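Gripper trials move into a furnished bedroom

28 February 2024

Plulton has started a new round of gripper trials, and this time the test bench is a bed. The company is comparing two sets of fingertip pads and two controllers on one of the hardest everyday jobs for a robot hand: dealing with sheets, pillows and duvets.

The work is going on in a fully furnished bedroom, with a dresser, a mirror and plenty of dark wood around the bed. It makes a great change from the bare tables where most grippers get compared! Plulton plans 310 runs in total, split between smoothing a sheet, picking up a loose piece of cloth and moving a pillow by its corner.
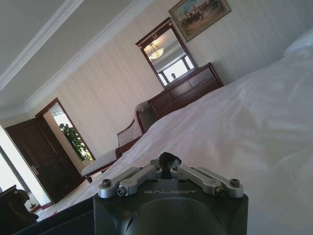
Why is bedding so much harder for a gripper than a box or a cup?

Cloth has no fixed shape, so the arm can't plan a grip once and repeat it. A fold that was there a second ago may slide away when the fingers close, and a thin sheet lying on a soft mattress gives the controller very little to feel.

The two controllers take quite different routes. The first, from Tomlow, closes the fingers at a steady speed and stops at a set force. The second, called Delto, keeps adjusting while the fingers move and can back off if the cloth starts to bunch. Both get the same wrist camera view and the same starting positions, so the results can be laid side by side.

So far 253 runs are finished. Delto is ahead on the loose cloth, while Tomlow's simpler method is doing surprisingly well on pillows – and it's quicker on every task.

Dark fabric on white sheets gives the camera an easy target. White on white is another matter, and that is where the team expects the biggest gap between the two systems.
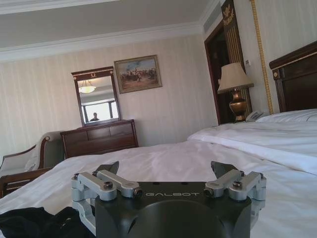 Śliwiński would like to see the lamp and window light brought into the trials as well, arguing in a comment on the project page that changing light upsets a wrist camera far more often than a bad grip does. The comment also asks for the failed runs to be published in full.

Plulton has agreed to the second request. Failed runs will go out with the rest of the data, along with the force settings used for each one. Lighting tests are on the list for November, when a further 200 runs are planned with both sets of pads. 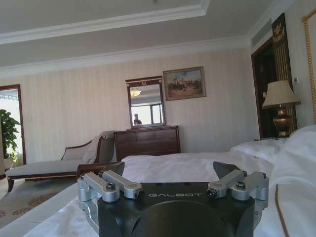 What comes next

The remaining runs all use the softer pads, starting with the pillows. Full tables for both controllers will be posted on the project page once the last run has been checked.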